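The customer is always hungry

Running a restaurant for people who can't pay, from a kitchen with no water

05/09/2023

I have eaten very badly this year. I have had soup made of buttons, a fried egg served inside a shoe, and a cup of tea so often refilled from an empty pot that I began to worry about my bladder. The chef is four. She does not take suggestions, and she shuts without warning, usually when I have just been told my pudding is coming.

The play kitchen arrived in April, in a flat box weighing more than the child it was meant for. It is a Kuretti, the model with the fridge, and it came with 11 bags of screws and a leaflet in which a cheerful bald figure puts the whole thing together in six drawings. I took a weekend. My own kitchen, the one with gas, was put in by two men before lunch.

I say it was meant for the child. I chose it, and I chose it the way you choose a real one, which is to say by reading reviews until I no longer knew what I liked. There were complaints about hinges. There was a long argument over whether an oven door ought to click. One buyer had taken off a star because the worktop didn't match her worktop. I laughed at that and then went downstairs to check ours.

What you can spend is alarming. Kindora, the toyshop at the bottom of our hill, stocks 376 separate items of pretend food, and the woman at the till told me so in the voice of someone who does the stocktake. You can buy a pretend croissant for more than a croissant. You can buy a whole fish, a fish in two halves joined with sticky tape, or a fish finger. There is an avocado with a removable stone. I stood in front of the breads for some time, feeling I had let my family down by only ever buying sliced.

It used to be simpler, or people my age like to say it was. I had a saucepan with no handle and a patch of mud behind the garage. My mother gave me old potatoes, which I boiled in rainwater and put out for the cat. I don't remember wanting a fridge. I do remember wanting a till very badly, and being told that I had a perfectly good shoebox.
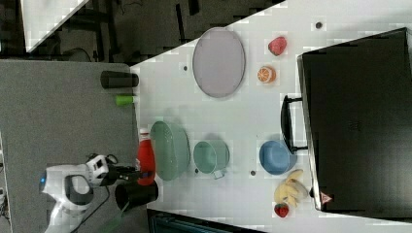

My brother thinks the mud was better and says so whenever he visits: give a child a bowl and a stick, according to him, and the dinner she makes will be bigger than anything you can buy, and you won't have to step on it at night. He has three boys and his garden looks like a battlefield, so he speaks with some authority. He also bought her the pretend blender, which makes a noise.

He may be right about the bowl. Watch a small child cook and it's plain that the food is the least of it. Most of the work is in management. Our restaurant has opening hours, a policy on bears, and a waiting list that I have been on since breakfast. Last week I ordered chips and was told there were none. I pointed out the chips. They were for somebody else, she said. Who? She looked at an empty chair with real respect and said he had booked.

All of this she has learned from us, of course, and there lies the discomfort. The chef sighs when she opens the oven. She says "right" before she stands up. She holds a wooden phone between shoulder and ear while stirring, a thing I would have sworn I never did, and she tells whoever is on the other end that she'll have to call them back because it's a nightmare here. I have tried since then to make dinner with more grace. It lasted until the onions.

There are experts on all this, and I read a few. They agree that pretend cooking is good for children and they differ on why, so you may take your pick of sharing, counting, grip or grief. I was more taken with what other parents told me once I started asking. One has a son who will only serve food that is the same colour. Another was charged 542 pounds for a slice of cake and had her card declined. A father at the nursery gate admitted, after looking over his shoulder, that he carried on wiping down the little hob for a few weeks after his daughter had lost interest in it.

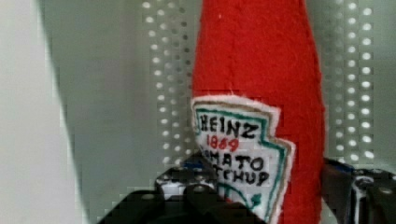
I understood him completely. A play kitchen is the only one in the house that can be properly tidied. Mine takes four minutes. The cups go on the hooks, the vegetables in the crate, and then I kneel there for a bit, looking at a clean sink. Nothing in it has to be eaten by Thursday's bin, as my grandmother used to put it. Upstairs is a fridge with a bag of salad in it turning quietly to pond.

The grown-up trade has noticed us kneeling. Play kitchens now come in the colours of real ones, a year or so behind, so that you can date a family's building work by what the toddler is standing at. Ozoliņš, a firm I had known only for the sort of stools you find in dentists' waiting rooms, has brought out a small dresser with soft-closing drawers. My real drawers do not close softly. They close when you lean on them with a hip, which the chef now does to hers.

We went to see where it might all be heading. At Urkolo, a play café in what used to be a carpet warehouse, you pay at the door and your child makes you lunch. The lunch is pretend. Then you queue at a second counter, where an adult sells you a toasted sandwich, and I'm afraid the service was better at the first. A boy I had never met brought me a lemon, a comb and half a pizza, and stood there until I had finished. He asked if everything was all right with my meal. I said it was lovely. He took away the plate with the lemon still on it and gave it to the man at the next table.

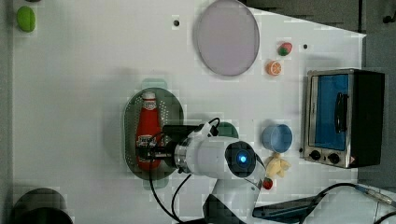

The man ate it nicely, too. He dabbed at his mouth. There were perhaps a dozen of us on low chairs with our knees up by our ears, chewing air and saying mmm, and I've been to weddings with less goodwill in the room. On the way out the chef wanted to know why they didn't have a policy on bears.

At home the menu has been cut back lately. The blender is under the bed, where it goes off now and then by itself. The fridge holds a collection of stones. I had heard that it goes like this, that one morning there's a doctor's surgery where the restaurant was and you find yourself being bandaged for the third time before work, and I had planned to be brisk about it and put the thing up for sale while the hinges were good.

I haven't yet. I asked her whether we should, and she thought it over while putting a plaster on my elbow. She said I could keep it if I looked after it. She said I'd have to do my own soup.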